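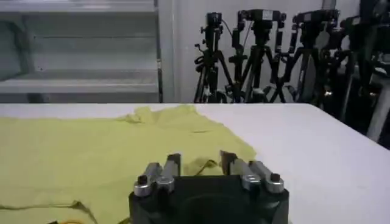
Unit 4. Flat folding of knit tops

Folding quality is decided mostly before the first fold is made. A knit top has no stable outline of its own; single jersey stretches more across the width than along the length and holds whatever distortion it had when it was laid down. The preparation step is called spreading, and a garment is spread when the body panels lie in one plane, the side seams are parallel and both sleeves are clear of the body. The yellow T-shirt on the white table does not meet this definition: the far edge is bunched into a ridge of soft folds, there are faint wrinkles running diagonally across the middle, and the edge toward the right is uneven. Folding from this state would lock the ridge inside the packet.

4.1 Work surface

Smooth, matte and level. A glossy top lets the cloth slide during the second fold, and a textile cover grips it so that wrinkles cannot be pushed out to the edge. Leave a bare strip on at least one side of the garment for the finished packet. The Fernville lab tables are 60 inches long, enough for one adult size and its packet.

4.2 Spreading sequence

Find the hem first. It is a double layer with a line of stitching, stiffer than the body, and easy to locate by touch. Square it to the near edge of the table. Find the shoulder seams next and draw them away from the hem until the body is flat but under no tension. Open the collar and sleeves last. Diagonal wrinkles mean that one shoulder is further from the hem than the other; correct at the shoulder and leave the hem where it is. Wrinkles parallel to the hem mean slack along the length.

Do not smooth from the center in a circular motion. Work from hem to collar with the flat of the hand, then outward to each side seam.

4.3 Folds

The Pisetti fold is used throughout this course. Garment face down. Side to center line, sleeve turned back on itself; repeat for the other side. Hem up to mid-body, then again to the collar. Target packet width is 13 inches for all adult sizes. Variation in width is corrected at the side folds only.

4.4 Faults to record

R: ridge trapped at collar or sleeve
D: diagonal wrinkle across front panel
H: hem not square
W: packet width out of tolerance

Use one code per fault on the Blomqvist sheet. A packet with an R is opened and spread again from the hem.

Reading for Monday: Zatthorpe workbook, sections 4 and 5.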